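[medfac-registers] Re: Merging the two gift registers before the June return

From: Branwen Skyrme
To: medfac-registers list
Date: 2019-05-12
Subject: Re: Merging the two gift registers before the June return

Iestyn Phillips wrote:

> Colleagues,
>
> As agreed at the last meeting, the register of outside interests kept by the Owen School of Medicine and the register of gifts and hospitality kept by the Tivham teaching hospital are to be joined into one before the June return. I have taken a first pass at putting the two files together and have the following problems.
>
> 1. The combined file has 2,298 lines. I don't believe we have 2,298 separate declarations. Many honorary staff have declared the same thing to both employers, as they were told to, but the wording and the date differ, so a plain match doesn't find them.
>
> 2. The hospital asks for the date on which a gift was received. The School asks for the date on which it was declared. There is one column for both in the new layout.
>
> 3. There are 590 lines with no value in pounds. Some say "small", some say "n/a" and one says "see Francine". The new layout won't accept a blank.
>
> 4. Paid work outside the post is in the School file by the hour and in the hospital file by the session. I don't know how long a session is.
>
> 5. Both files treat anything under the limit as optional, but people have put such items in anyway. Do we keep them?
>
> 6. I have no guidance on coding items that are things and not money or meals. The hospital has a code for "object". The School has free text.
>
> My preference would be to drop every line I can't resolve and start clean from June, but I expect somebody will object.
>
> Iestyn

Iestyn, all,

I do object to the last point, and will deal with it first. A line in either register is a statement made by a member of staff to an employer. We can mark it as incomplete, or as a duplicate, and we can write to the person and ask. We can't remove it for being awkward. If a dean or a head of department is ever asked what was declared and when, the answer has to come out of the record as it was made at the time, including the bits that were badly filled in. The old files should be frozen as they stand, with read access for Mared's office and for audit, and the new file should carry a reference back to the old line number. That is one more column and it is worth having.

Taking the numbered points in order.

1. Duplicates. Matching on the description will not work. Match on staff number first, then on the name of the giver or payer, then on a window of dates. Honorary staff have two staff numbers, one from each employer, and the list that pairs them is held by Liis Jaunzems in the School's personnel office. She can supply it as a plain two-column file. Where two lines share a person and a payer and fall within the window, treat them as a possible pair and look at them by eye. Do not merge automatically. We have several people who gave two talks to the same company in the same month, and those are two declarations. For true pairs, keep both old line numbers against one new entry, and keep the fuller description. If the two descriptions disagree on the amount, keep the higher and set the query flag.

I tried this by hand on the surgery lines only and found that most of the possible pairs were real. I would not assume that holds for pathology, where a good deal of the outside work is reporting done under standing contracts and the same payer comes up month after month.

2. Dates. We need both columns. The layout came from Musinen, who supply the software, and I have asked them whether a second date field can be switched on without a new release. Their answer was that the field exists but is hidden by default, so this is a matter of settings. Until that is done, please hold the second date in the notes column with the letter R or D in front of it. The received date matters for working out whether somebody declared in time, and the declared date matters for showing that they declared at all. Losing either would defeat half the purpose of the thing.

For old School lines the received date is simply not known. Leave it empty. Do not copy the declared date across to fill the gap, as that would make every late declaration look prompt.

3. Missing values. The new layout refuses a blank but will take a code. I propose three: NV for no value stated, NM for no money value by nature (an honorary title, an unpaid seat on a board), and TBC for a query sent and not answered. Most of the 590 will be NV on the first pass and some should move to NM once read properly. "Small" is NV. "N/a" has to be read in context, since a few people used it for unpaid roles and others seem to have used it for gifts they would prefer not to price. The line that says "see Francine" refers to Francine Gill, who kept the hospital register before the move to the new building, and I have written to her. I believe it was a lecture fee paid direct to a departmental fund, in which case the code should be that for payments to funds and the value should be in the fund's own ledger.

4. Hours and sessions. The hospital's session is a contract term and is set out in the consultants' job plans, but it is not the same length for all grades, and older plans use an older length. Please don't convert. Record the number and the unit in separate columns, as given. The return asks for total time spent on outside work only by band, and for nearly everybody the band is clear whichever length is used. Those near an edge can be asked. Mared Wynne's office has said it will take the list of edge cases, provided it comes in one batch.

A related point: the School's form asks whether the head of department approved the work, and the hospital's form does not. For joint staff we should carry the School's answer over. For staff employed only by the hospital the box stays empty, and the return has a footnote to explain why. Heads of department can't approve their own outside work, but the old form let them do so, and there are nine lines where the same name appears as both applicant and approver. I would like those listed separately and passed to the dean's office. This implies nothing about the work itself. The form allowed it, and the form was wrong.

5. Items under the limit. The limit is £100 for a single item from a single giver, on both sides, so at least that agrees. Keep what was declared. If a person has chosen to put in a box of biscuits from a patient's family, it does no harm and it spares us an argument about whether five small gifts from one giver should be added together. They should, as it happens: the hospital policy says so plainly, and the School's says so in an annex that I suspect few people have opened. The software can total by giver over twelve months, but only if the giver's name is spelt the same way each time. Buren, for instance, appears with and without a trailing "Ltd", and once with a double r. I have begun a list of standard names and will post it here when it covers the commoner ones.

6. Objects.
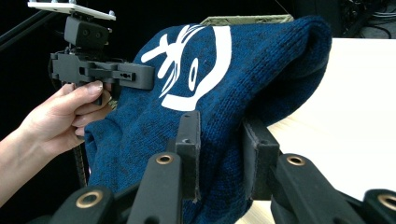

The hospital's single code for "object" is too broad for the return, which splits gifts in kind into clothing, food and drink, equipment, printed matter and other. Use those five and put the old code in the notes. Value is the ordinary shop price on the day of receipt, as near as the person can tell, and not what the giver says it cost them. The description should be short and plain enough that another reader could pick the item out: for the garment in the picture, "knitted jumper, dark blue, white graphic" would be sufficient, coded as clothing. Don't write "promotional" or "branded" in the description unless the declaration says whose mark it is. There is a separate yes/no column for company marks, and a graphic on its own is not grounds for a yes. Leave the column at "not stated" and send a query if the value is over the limit.

Equipment needs more care than clothing. An item on loan to a department for trial is not a gift to a person and belongs in the loans book, even where a named consultant signed for it. If the loan has run past its end date and the item has stayed in use, it should be in both, with a cross-reference. Books sent to a member of staff for review count as printed matter and most of them will be under the limit. Samples of drugs or dressings should not be in this register at all. If you come across any, don't code them; send the line number to me and I will pass it to the pharmacy.

On timing. Once the duplicates are out I would expect around 100 queries to staff, allowing for people who can be asked about several lines in one letter. I suggest we send them all on one day, from one address, with the old line quoted exactly as it was written. People are far more likely to answer when they can see their own words. The letter should say what happens if there is no reply, namely that the entry goes into the return marked TBC, which will be visible to anyone who reads it. Liis has a template from the last personnel check that could be adapted.

I have not dealt with shares and patents. Those are only in the School file, so there is no merging to do, though the patents tab has a column headed "status 2" that I can't explain. If anyone on the list set it up, please say what it holds before we carry it over.

Iestyn, could you post the column list as it stands now, with the extra ones added (old line number, second date, unit of time, approver), so that Musinen can be given one request and not four?

Branwen Skyrme
Registers and Returns
Owen School of Medicine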